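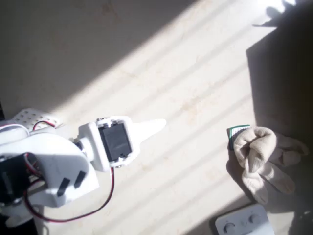
Call for participants: walleye catch logging, Okik Reservoir

Brellwood Fisheries Survey is recruiting 146 shore and boat anglers to record catch and effort on Okik Reservoir (2,675 acres). Logging starts in November and runs for six months. Applicants must hold a current state fishing license and expect to fish the reservoir at least two times a month.

Participants record start and end time, access point, bait or lure type, water depth, and the length of every walleye landed. Trips with no fish must be entered too. Fish are measured to the nearest quarter inch, mouth closed, tail pinched. Scale samples are optional.

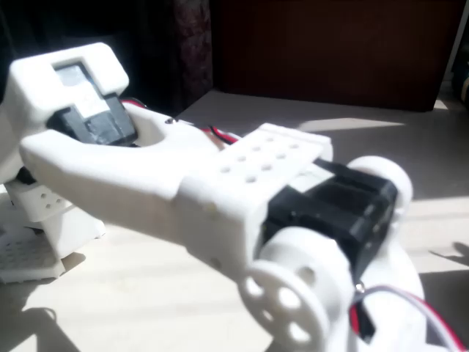 Each boat angler will be issued a Nostden temperature logger, which clips to the downrigger cable or anchor line. The logger is sealed and should not be opened. Its battery lead comes separately and has to be connected before the first trip. The two conductors are red and black, the same colors as the wires running along the top of the white arm, and the red one goes to the terminal marked with a plus sign. Readings are downloaded at the Skála ramp office when logbooks are turned in.

Shore anglers receive a measuring board and logbook only. No payment is made. Launch fees at Skála are waived for enrolled boats on logged trips.

To apply, send your name, license number, usual access point and boat length, if any, to Tatiana Vrabec, survey coordinator, Brellwood Fisheries Survey. Applicants under 18 need a parent's signature.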